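Garncombe Tool Library Moves Hand Tools to Open Bins

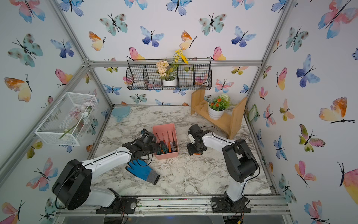

The Garncombe Tool Library will change the way it stores and returns small hand tools, beginning with screwdrivers. Drawers at the Liao Street branch are being replaced by shallow plastic bins, one for each type of tool, and every bench is to be cleared and swept before the next borrower is signed in.

The new rules took effect on Tuesday, November 18, 2025, and apply to all bench users and to anyone who borrows tools overnight. The Pustdale branch will follow in March, after its shelving has been rebuilt.

Under the old system, screwdrivers were kept in a deep steel drawer with chisels, awls and loose bits. Tips were chipped by contact with harder tools, and slotted drivers were often put back in the Phillips section. A stock check over the summer found that 8 percent of the library's screwdrivers had tips too worn to seat properly in a screw. Those have been withdrawn. Some will be reground, and the remainder will go to scrap metal.

The bins are rectangular and open at the top. Screwdrivers are to be laid flat, shafts pointing to the back of the bench and handles toward the user. They should be in a single layer. Handle color does not indicate size or type, as the stock comes from several makers and many of the tools were donated. Size is stamped on the shaft where the maker has provided it. Unstamped drivers will be tagged by staff during the winter.

A driver found outside the bin at the end of a session should be wiped, checked at the tip and put back. If the tip is rounded, twisted or cracked, it goes in the repair tray at the front desk with a slip stating the bench number. No charge is made for normal wear. Bent shafts and split handles are charged at replacement cost.

Cleanup has been added to the session time. Bench users are asked to stop work five minutes before the end of their booking. Shavings and sawdust are to be swept into a dustpan and emptied into the lidded drum by the side door. Compressed air may not be used on the bench tops, and damp cloths should be kept away from the tools. Oily rags go in the separate metal can.

Work gloves will continue to be lent without charge. They are to be left on the bench to air and should not be put in the bin with the tools, where the knit cuffs hold moisture against the metal. Gloves with holes in the palm or fingertips should be handed in at the desk.

The bins were bought with a grant of $200 from Lurnar, a hardware distributor based in the town, which also supplied replacement drivers at trade price. Pliers and small wrenches are next to be moved. Files and chisels will stay in their present racks, which keep the cutting edges apart.

Members with tools on overnight loan may return them to the drawer slot until the end of the month. After that date the slot will be closed and returns will be accepted at the desk only. Bench bookings are not affected, and the limit remains four tools per loan.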